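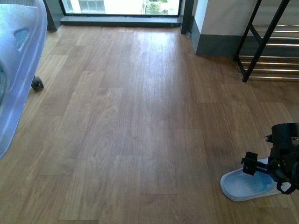 Choose the position of the Flostholm four-tier rack before you load it. The rack is meant for hard, level floors: wood, tile or vinyl. On plank floors such as the one shown, check that no foot stands across a joint between boards that have lifted. Loose footwear, such as the slipper left on the boards, must be picked up before the rack is carried in. Baskets and carts on castors should be moved well clear of the route.

4.1 Positioning

1. Measure the wall space. The rack is 700 mm wide and needs a further 30 mm free at each side.
2. Stand the rack upright with the open side facing the room. Two people should carry it if the tiers are already fitted.
3. Place the feet just in front of the skirting board. Do not force the posts against the wall — the skirting board sets the gap.
4. Press down on each corner of the top tier in turn. If the rack rocks, turn the adjustable foot at that corner until it stops.
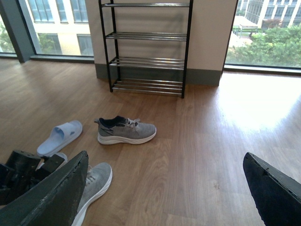 Fig. 7. Rack in position against a pillar between two windows, tiers empty.

Note: Strong daylight may fade dyed fabrics. Where the rack stands next to a full-height window, keep light-coloured or washable footwear on the tiers nearest the glass.

CAUTION: The rack must not be used as a step or seat. Maximum load is 8 kg per tier, spread evenly along the rods.

4.2 Sorting before loading

1. Set all footwear out on the floor in front of the rack, with enough space between items to see each one.
2. Match the pairs. Knit trainers of the same colour are easily confused — compare the side stripe and the sole as well as the upper.
3. Keep slides and slippers apart from lace-up shoes. They have no heel to rest against the rods and are best stored on the bottom tier.
4. Tuck in loose lace ends so that they cannot hang between the rods.
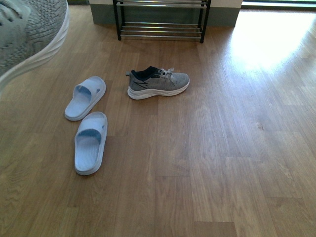 4.3 Loading

1. Load the bottom tier first and work upwards.
2. Place each shoe with the sole across at least two rods, toe towards the wall.
3. Set the two shoes of a pair side by side. Do not stack them.
4. Leave the top tier for light items.

Note: Wet footwear should be dried on a mat before storage. Water left on the rods will mark the finish.

If a rod comes loose, stop loading and refit it as described in section 3. Replacement rods are supplied singly under part number 374.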